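Fruit Baskets and Counter Storage: Frequently Asked Questions

Mullano Kitchen Goods
Last updated 09/07/2023

These are the questions we get most often about keeping fruit on the counter and looking after woven baskets. If your question is about an order, please use the contact form instead.

What can I keep in a wicker fruit basket?

Any fruit that does well at room temperature. Bananas, apples, oranges, lemons, pears, peaches and avocados are all fine. Berries, grapes and cut fruit should go in the refrigerator. Potatoes and onions do better in a dark cupboard, and they should be kept apart from each other.

Do I need to line the basket?

No. Most people leave the weave bare so air can reach the fruit from below. If you keep soft fruit such as ripe peaches, a folded cotton towel will catch any juice. Change it when it gets damp. Do not use plastic wrap or foil as a liner.

Which shape should I get for bananas?

An oval basket is easier than a round one, as the fruit can lie along the length of it. Look for sloping sides. Bananas can rest against the wall of the basket with their curve following the rim. A woven basket with a rolled rim is also easier to pick up when it is full.

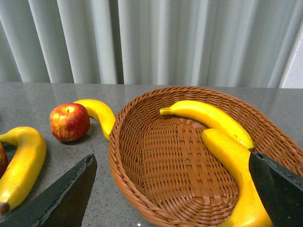 Where on the counter should the basket go?

Pick a spot out of direct sun and away from the stove, the toaster and the dishwasher vent. A place near a window is fine if you have a curtain or shade you can keep closed during the brightest part of the day. Leave about 2 inches between the basket and the wall.

Will wicker scratch my countertop?

Wicker is softer than stone and will not mark granite or quartz. Grit caught under the basket can scratch, mostly on polished surfaces. Wipe the counter before you set the basket down, and lift it when you want to move it. On painted wood or laminate, put a felt pad or a cloth mat underneath.

Should I separate bananas or leave them in a bunch?

Either is fine. Single bananas are easier to arrange in a small basket and let you use the ripest one first. A bunch takes less handling and bruises less. If you separate them, cut or twist at the crown and try not to tear the peel at the neck. A torn neck browns quickly.

How can I tell when a banana is ready?

Go by color. Green at the stem with yellow along the body means firm fruit, good for slicing. Yellow all the way to the stem is ready to eat. Brown freckles mean it is sweeter and softer. Once the peel is mostly brown, use it for baking or peel it and freeze it.

Color is no help with display fruit, of course. If you are putting together a basket for a shelf or a photo, look for pieces with some shading from yellow to amber and a darker stem. One flat shade of yellow looks wrong even from across the room.

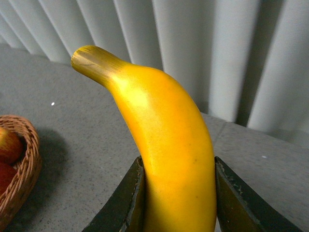 Biva Verbruggen
Product Care Editor, Mullano

Can I mix real and artificial fruit?

We don't suggest it. Ripe fruit can leave sticky spots on plastic or foam pieces, and painted finishes may rub off. Keep display fruit in its own basket and dust it with a dry brush. Most plastic pieces can be wiped with a damp cloth. Foam pieces should not get wet.

How do I clean the basket?

Empty it and shake it out over the sink or outdoors. Go over the weave with a soft brush, including under the rim where crumbs collect. For spills, wipe with a cloth wrung out in warm water and a little dish soap, then wipe again with plain water. Let it air dry for at least 8 hours before you put fruit back. Do not soak it or put it in the dishwasher.

What about fruit flies?

Remove the overripe fruit first, then brush and wipe the basket as described above. Rinse and dry new fruit before it goes in. Check the bottom layer every day or two in warm weather.

One of the strands has come loose. Can I fix it?

Usually. Dampen the loose end, tuck it back under the next strand and hold it with a clothespin until dry. A drop of wood glue will help on the outside of the basket. Don't use glue on the inside where it could touch food.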